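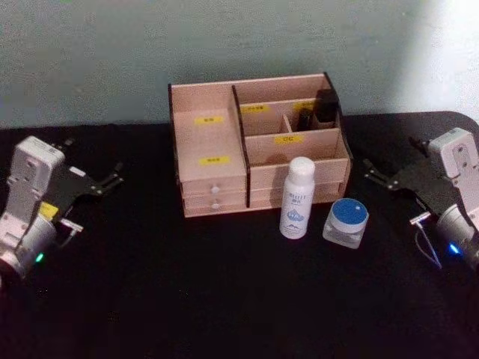
Arranging Toiletries in a Desktop Organizer

This page is intended for residents of Nostevwood Hall who keep cosmetics and skin care products on a shared desk or dresser.

Before you begin
Place the organizer on a flat, covered surface with the drawers facing you. Take out all items and wipe each compartment with a dry cloth. Check expiration dates and discard anything past its date.

Step 1. Label the sections
Attach one small label to the panel of each open section. Labels should be short and should name a type of product, such as "creams" or "lip care."

Step 2. Fill the back sections
Stand tall boxes in the rear corner. Lipsticks and other slim tubes belong in the narrow slots, where they stay upright.

Step 3. Place bottles and jars
Bottles with rounded caps go in the tall compartment on the left. Short, wide jars go toward the front. Close every lid firmly before putting the item away.

Step 4. Use the drawers
Reserve the small drawers for cotton pads, hair ties and samples. Do not store liquids in them.

Upkeep
Residents should allow 15 minutes for the first arrangement. Repeat the wipe-down once a month.

Questions may be directed to Sidra Rajput, Residence Services.
Last reviewed 14 Sep 2021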